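FOR IMMEDIATE RELEASE
October 9, 2025

Eris Stops Publishing Celebrity Net Worth Figures, Questions Where They Came From

UDTHORPE. Eris, the entertainment news and film database, will remove net worth estimates from all of its actor and director pages starting today. The company says it could not find a believable source for most of them, and it doubts that other sites can either.

The decision follows a review of 669 profiles of working film and television actors. For each one, Eris editors tried to trace the published dollar figure back to a contract, a court record, a tax filing or an on-record statement. They managed it for 9. The rest led to other websites, which led to more websites, and in many cases back to Eris.

"We would love to say we were surprised," the Eris editorial desk said in a statement. "We were copying numbers from people who were copying numbers from us. An actor with two supporting roles and a canceled series was listed at the same figure for four years. Did he spend nothing? Did he earn nothing? We had no idea, and we printed it anyway."

The review also looked at the fields for height, birthday and relationship status. These did a little better, though not by enough to brag about. One performer had 3 different birthdays on 3 Eris pages. Several were described as married on the strength of a photo from a premiere. Relationship entries will stay on the site only where the performer has spoken about the matter in public, and the page will say where.
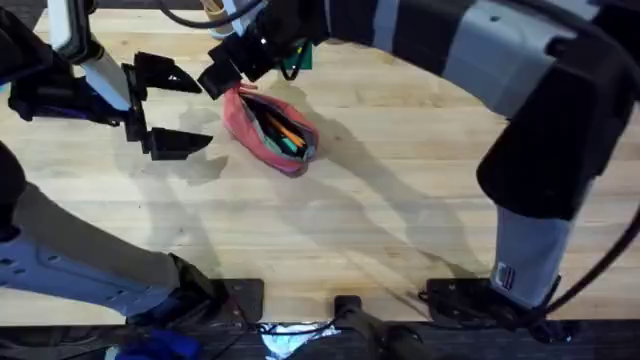
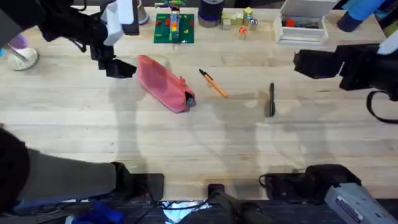

Eris is aware that net worth pages bring in a lot of readers. It expects to lose some of that traffic and has not been persuaded by claims that a new "estimated value" label would fix the problem. An estimate needs something to start from. A salary rumor from a fan forum, multiplied by the number of films on a list, is a guess with a dollar sign in front of it.

Outside vendors have offered to help. Nyberg, a data supplier, pitched Eris a service that promises a daily wealth score for any public figure. Eris asked how the score was worked out and was told the method was private. Eris passed. It would look again if the method were made public, but it is not holding its breath.

The new profile pages will lead with credits, awards and dates that can be checked. Prizes will be listed with the year and the work they were given for. Readers who spot a mistake can use a correction form on every page, and changes will be logged at the bottom so that anyone can see what was wrong and for how long. A similar log was tried on Drutovus, the company's television listings site, in January. It turned up more errors than the company had planned for, and the form was briefly swamped.

Whether readers want plainer pages is an open question. Surveys tend to say that people care about accuracy, and the same people click on the mansion. Eris will publish its traffic numbers for the new pages next year, good or bad.

The company makes no claim that its remaining pages are free of errors. Older biographies are still being checked, beginning with the most read, and pages that have not been reviewed will carry a notice saying so.

About Eris
Eris publishes film and television news, cast lists and biographies. It is based in Udthorpe and also runs Drutovus.

Media contact
Eris Press Office, Udthorpe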